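Careers > Research staff > Laboratory > Research Technician, Tendon Biology

Search jobs by keyword or location
Go

Research Technician, Tendon Biology (full time)
Sandhu Institute, Flunora campus

Hi! I'm Tyson Turcotte and I run a small lab that studies why tendons heal so badly. If you've ever hurt your Achilles you already know the problem. Skin closes up, bone knits back together, and a torn tendon fills in with stiff scar that's never quite as good as what was there before. I've been stuck on that question since grad school and I'm still not bored with it.

We're looking for a technician to join us for two years to start, with a good chance of renewal (the grant runs for three, and I've got another one going in this December). You'd be working with me, our two postdocs, and whichever grad students are rotating through.
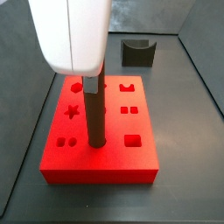
The peg and the red block.

Some background on the science, so you know what you'd be getting into. When a tendon is injured, the cells that live inside it start acting like a different kind of cell altogether. They get bigger, they pull on everything around them, and they pump out collagen in a big disorganized tangle. In a lot of tissues that response switches off after a while. In tendon it seems to hang around. We think part of the reason is a conversation between the tendon cells and the macrophages that move in after the injury, and we have some early data (pretty exciting data, if you ask me) pointing to one particular signaling pathway that keeps the conversation going too long.

So we're coming at it from two directions. One is cell culture: primary mouse tendon cells grown on soft and stiff gels, with and without macrophages, and then a whole lot of staining and qPCR. The other is a mouse injury model where we can turn the pathway off in tendon cells at different points after surgery and look at what kind of tissue grows back. The dream is to find a window when blocking it helps. We may find there isn't one, and that would be worth publishing too.

What your weeks would look like

It varies a lot, and I like it that way. A typical week might have you splitting cells in the morning, cutting frozen sections after lunch, and sitting in the dark with the confocal for longer than you planned. You'd look after our mouse colony too: genotyping, setting up matings, keeping the records straight. We're going to end up with more than 2000 sections by the time the first aim is done, so I really do mean it when I say I need someone who labels things.

Images get analyzed in Grondero, and our freezer inventory lives in Cuda. You don't need to know either one. Grondero takes an afternoon to pick up and Cuda is basically a spreadsheet with opinions.

You'd also handle ordering with the stockroom, keep the antibody list up to date, and help new students find their feet at the bench. I do the surgeries at the moment along with one of the postdocs, and if you'd like to learn I'd be thrilled to teach you. If that part isn't for you, that's okay, tell me and we'll split the work up differently. 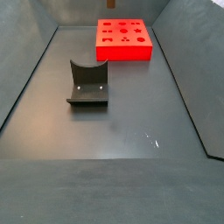
What I'm looking for

- A bachelor's degree in biology, biochemistry, biomedical engineering or something close
- Some hands-on lab time (a summer project or a senior thesis counts!)
- Comfort working with mice, or a real willingness to be trained
- Careful notes that another person can follow
- Sterile technique is a plus, and so is any histology

If you've got most of that list and you're wondering whether to bother, please bother. Our last technician had never touched a cryostat before she got here and by the end she was the one fixing it.

I should be upfront about a few things. Mouse work means an occasional weekend check after surgeries. We share those out and you get the time back during the week. The position is on site, although writing and image analysis can be done from home when the bench is quiet. And experiments fail here, as they do everywhere. I'd much rather hear about a bad gel the day it happens than find out at lab meeting.
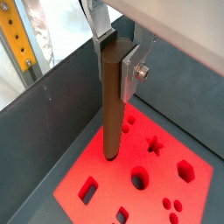
Pay follows the institute's technician scale and depends on your experience, and HR will give you the exact band before you interview so you're not going in blind. Benefits start with your first paycheck. You get 20 vacation days plus the holidays, and I want you to take them. There's a bus stop outside the front door and a bike cage in the basement.

Plenty of people take this kind of job as a step toward grad school or med school, and I'm happy to talk through applications, read drafts and write letters. Others want to stay technicians for good, and I'd love that as well. Either way, if you do the work your name goes on the paper. You'd have a poster at our spring research day and we'll send you to at least one outside meeting while you're here. 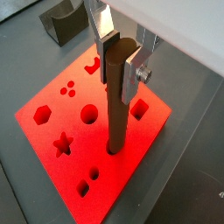
To apply, upload your resume and a cover letter through the careers portal, along with contact details for two people who've seen you work. Keep the letter to a page. Tell me what you've done with your own hands, what went wrong with it, and what you tried next. I read every letter myself, so there's no need for fancy formatting.

Applications close 10th April. I'll do short video calls first, then invite roughly three people to come in, meet the group and see the lab. We'd like you to start as soon as you can, but if you're finishing up a degree we'll wait for you.

Questions before you apply? Use the contact button in the portal and put "tendon tech" in the subject line so it gets to me.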